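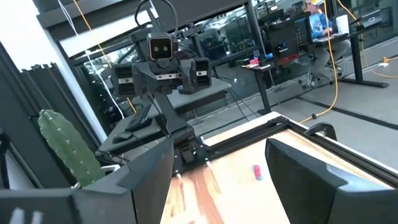
The small pink object on the table.

NOTICE TO SUBSCRIBERS CONCERNING THE SEPARATION

The Office of Public Attachments at Visser wishes to advise subscribers that the relationship between the Lead Vocalist of Flindus and the Principal Actor of Skodus concluded in August, at 11 in the evening, in accordance with the terms lodged at its commencement.

Subscribers will recall that the attachment was registered for a period of 17 months, with an option to renew. The option was not exercised by either party. The Office is not in a position to state a cause. Under the schedule, a cause may be released only where both parties submit the same one, and the two statements received could not be reconciled. The Vocalist's statement ran to 156 pages. The Actor's consisted of the word "weather".

The following arrangements now apply. The house at Fledasix will remain in joint names until the lease expires. The dog will reside with the Vocalist and will be photographed with the Actor on alternate long weekends. Songs written during the attachment may be performed, provided that the colour of the Actor's eyes is altered in the second verse. Any subscriber who has had the couple's combined name applied to the skin may write to the Office for a letter of acknowledgement.

The Office has received 97 enquiries as to whether the parties are presently seeing other persons. The register shows no entry for either. An entry was opened for the Vocalist in the week following the separation and was withdrawn the same afternoon at the Vocalist's request.

It has further been reported that the parties were observed together at the Fledasix ferry terminal after the date of conclusion, sharing an umbrella and a bag of hot chips. No such appearance was scheduled. The Office has written to both parties to remind them that unregistered affection is a breach of clause 11, and has asked that the umbrella be surrendered.

No reply has been received. The ferry company advises that two return fares were purchased and that the return portions have not been used.

Enquiries should be made in writing to the Registrar, Visser.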